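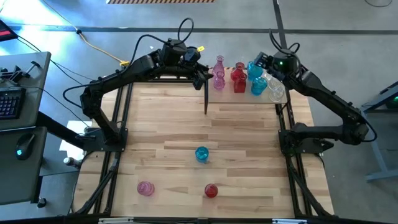 Galería: buenas prácticas en celdas de manipulación con dos brazos

Esta página reúne los criterios de trabajo que Planar aplica en las celdas bimanuales de sobremesa de la nave Botard. Se refieren a tareas de clasificación y ordenación de piezas frágiles. La versión vigente es la de agosto y sustituye a las notas internas de Londoño.

Celda de ordenación de vidrio
Brazos montados en lados opuestos de la mesa, con la base fijada a la estructura de perfil de aluminio. Vasos y jarrones agrupados por parejas de color en la parte posterior: rosa, rojo, azul turquesa y transparente. Quedan tres piezas en la zona delantera, una de ellas tumbada.

Criterios aplicables

Disposición inicial. Las piezas sueltas se colocan separadas entre sí. Se admiten piezas tumbadas únicamente si el procedimiento de la tarea lo prevé, y se anota su orientación.

Espacio compartido. Los 2 brazos no entran a la vez en la misma zona de agarre. La prioridad se define en el programa antes de habilitar movimiento.

Cableado. Los bucles sobre la muñeca deben conservar holgura en todo el recorrido articular. Se comprueba a velocidad reducida, primero un brazo y después el otro.

Vidrio transparente. La detección se valida aparte de la del vidrio de color, con la iluminación de trabajo. Por debajo de 87 aciertos de cada 100 no se pasa a ciclo automático.

Suelo y accesos. Los alargadores se tienden fuera del paso del operador. Las marcas del suelo no se tapan con material ni con papeles.

Rotura. Parada, retirada de fragmentos con útil manual y revisión de los dedos de ambas pinzas. No se reanuda el ciclo desde el punto de interrupción: se vuelve a la posición de inicio.

Revisión periódica
Apriete de bases y estado de los dedos, cada viernes al cierre. Revisión completa cada 2000 ciclos, según la hoja Fivton 11.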